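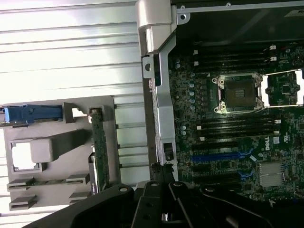 Slide 1. Circuit board standing upright in a gray holder.

When Small Parties Become One Party: Notes from Condidport
Speaker notes, Kalkidan Hadgu

Slide 2. Title and who I am

Good morning. Wait for the door to close before starting.

My name is Kalkidan Hadgu. I worked for six years in the office of the council group in Condidport, first for one of the small parties and later for the merged party, the Condidport Alliance. English is my third language, so if I speak too fast please raise your hand and I will slow down.

I will talk about a merger of three local parties. You will hear two kinds of stories about such mergers. In the newspapers it is a story of leaders who shake hands. Inside the office it is mostly a story of lists, keys, bank accounts and who is allowed to speak to the press. I will stay with the second kind.

I was a member of one of the parties, so I have my opinions. Where something is only my opinion I will say it.

Slide 3. Three parties before the merger

The three parties were the Harbor List, the Civic Union and the Upper Town Residents. (Do not explain the whole history of the Upper Town Residents. It takes ten minutes and people get lost.)

Say shortly:
The Harbor List had four seats. It was strong among people who work in the port and it was led by Mihret Bogale.
The Civic Union had three seats, and its leader was Corentin Mallet. Teachers, shop owners, many retired people.
The Upper Town Residents had two seats and no real leader. Maricruz Bautista was the person who answered the telephone, and after some time this made her the leader.

Together it was nine seats. The mayor's party had 12. So even together we were in opposition, and everybody knew it on the first day.

Slide 4. Why they started to talk

The official reason was the budget for the ferry terminal. All three parties voted against it, separately, with three different speeches, and the local paper wrote one sentence about all of them. Corentin cut out this sentence and brought it to Mihret's office.

My opinion: the real reason was money for the campaign. Each party paid for its own printing, its own hall, its own car with loudspeaker. In the last campaign before the merger we had a loudspeaker car from the Harbor List and a loudspeaker car from the Civic Union on the same street at the same time. You could not understand one word from either.

Pause here. Usually somebody in the room has seen the same thing at home. Take one story, not more.

Slide 5. The first meeting

It was in the back room of a restaurant called Borkowska, near the fish market. Six people. There was no agenda on paper, and I think this was a mistake which cost us months. Each side left the room with a different memory of what was agreed.

Mihret remembered that the name of the Harbor List would stay inside the new name.
Corentin remembered that all old names would disappear.
Maricruz remembered that this question was postponed.

I was the one taking notes, and my notes say only "name – discussed." I am still a little ashamed of this note. If you take one practical thing home from the talk, please write down who said yes to what, and read it aloud before people put on their coats.

Slide 6. What the members thought

The leaders believed that the members would be happy. We had a membership survey made by Tridimer, a small research office. They sent the questions to all members of the three parties, 600 people. Of those who answered, some 70 percent were in favor of the merger.

Careful with this number. I repeat it in every talk and every time somebody writes it down as "the members wanted it." The question was "Are you in favor of closer work, including one common party?" This is two questions in one sentence. A person who wanted only closer work could say yes with a good conscience.

Sewwandi Munasinghe, who was youth chair of the Civic Union, saw this before we sent it and wrote an email to all three offices. We did not change the question, as the letters were already printed. Later in the autumn the same people who had said yes came to the branch meetings and were angry, and in my view they had the right to be.

Slide 7. The press question

This is the longest part. Drink water.

When you have three parties you have three spokespersons. After the merger you need one, or you need very clear rules. We had neither for the first five weeks.

Tell the bridge story:
The mayor said in an interview that the opposition does not dare to come to the east side of the river, that we hold all our meetings in the Upper Town where people already like us. It was not a nice thing to say but also it was a normal thing for a mayor to say.
Our side gave three answers in one afternoon. The spokesperson of the Harbor List said that Mihret was born on the east side and goes there every week. The Civic Union said that the comment did not deserve an answer. Then Maricruz, who had not spoken with either, told the radio that we would hold a big public meeting on the east side in June.
There was no such meeting planned. There was no hall. Now there had to be one.

We did hold it. I counted nothing, I was carrying chairs, but the hall was full and people stood on the stairs. So the story has a good end, and for this reason the leaders liked to tell it later as a clever plan. Please do not believe leaders when they tell you this kind of story.

What we changed after it:
One person a week had the "press telephone," and the others sent all journalists to this person.
An answer to a personal attack needed two phone calls before it went out. If the second person did not pick up in one hour, the first could decide alone.
Promises with a place or a date needed the office. This was called the Maricruz rule. She gave it the name herself.

Somebody will ask if a rule like this makes the party slow. Yes, it does. We lost the evening news two times that I remember. I still prefer it.

Slide 8. Candidates and the order of the list

If there is little time, jump to slide 9.

In our system the order of names on the list decides nearly everything. For a merger this is the hardest page. We tried first to mix the names by the number of seats: Harbor, Civic, Harbor, Upper Town, and so on. It looks fair. The trouble is that people from the same neighborhood came one after another, and the whole village of Finora, which belongs to our municipality since the reform, had no name in the upper half.

Finora has few voters but they remember. The branch there did not leave the party. They only stopped coming, and when we sent posters the posters stayed in the box. I learned to worry more about a quiet branch than about a branch that shouts at you.

In the second version we kept the first four places for an agreement between the leaders and let the members vote on the rest. Corentin was against, and he said so in the meeting, and after the vote he defended the list in public as if it was his own idea. I respect this very much.

Slide 9. What I would do differently

Say these slowly, they are the part people ask for by email.

Close the old bank accounts before the new logo. We did it in the opposite order and for one winter the Alliance had a beautiful logo and could not pay for heating in its own office.

Ask the members one question at a time.

Let the old groups keep some habit of their own. The Harbor List always opened its yearly meeting with a song. In the first joint meeting it was removed from the program to save time, and I received more letters about this song than about the budget. It came back the next year. Now also the Civic Union people sing, not well.

Do not promise that the merger will win the election. Ours did not. We kept our seats and won one more, and because we had promised much more it felt to the members like a defeat. Mihret had to spend the whole summer visiting branches to explain a result that was, for an opposition party, quite decent.

Slide 10. Questions

Likely questions and short answers:

Is the Alliance still one party? Yes, with one small group that left over the parking fees.

Did the mayor's party react? They changed their own spokesperson in the same year. I do not know if there is a connection.

Would I advise a merger to others? Depends if the members meet each other outside of politics. In our case many did, at the market and in the choir, and it helped.

Can I share the text of the press rules? Yes, it is one page. Leave copies on the table near the exit, and ask people to write their address on the sheet if the copies are finished.

Thank the organizers. Thank the interpreters also, by name, ask for the names before the start.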